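Mesh pads vs smooth pads for cutlery, anyone compared?

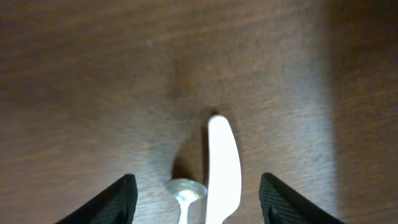

Wrist cam view, mesh pads on, spoon and white plastic knife side by side.

kutdale_bench wrote:
Been swapping fingers on the Skavwood two-finger all arvo and I'm going a bit mad. I've got the black crosshatch pads on at the moment and I reckon they hold metal better than the smooth ones did, but my notes are a mess. 55 tries on each set, spoon only, and the mesh dropped it 2 times. Didn't write down the smooth ones properly (I know, I know). Knife's next. Anyone run plastic cutlery with these?

plemixer wrote:
Your pads are fine mate, I'd be looking at the camera. Shiny spoon bowl on dark glossy timber is a shocker for depth. I went to a matte grey mat and my misses dropped straight away.

kutdale_bench wrote:
Mat's cheating! Kitchen tables are brown and shiny, that's what it has to cope with.

tin_wombat wrote:
With plemixer on this one. Also look how close those two are, nearly touching. Fingers that wide and you'll close on both. Space them out or start narrower.

kutdale_bench wrote:
Close together is the whole test though. I want it to pick one and leave the other alone.

tin_wombat wrote:
Then you want skinnier fingertips, never mind the pads. The Andreadis ones did 132 picks for me before the rubber started to lift at the corner.

plemixer wrote:
Mine lifted at 49, so good luck with that. Superglue's held it since.

kutdale_bench wrote:
Righto, ordering a pair. Will do the knife on the mesh tonight and post the numbers for both.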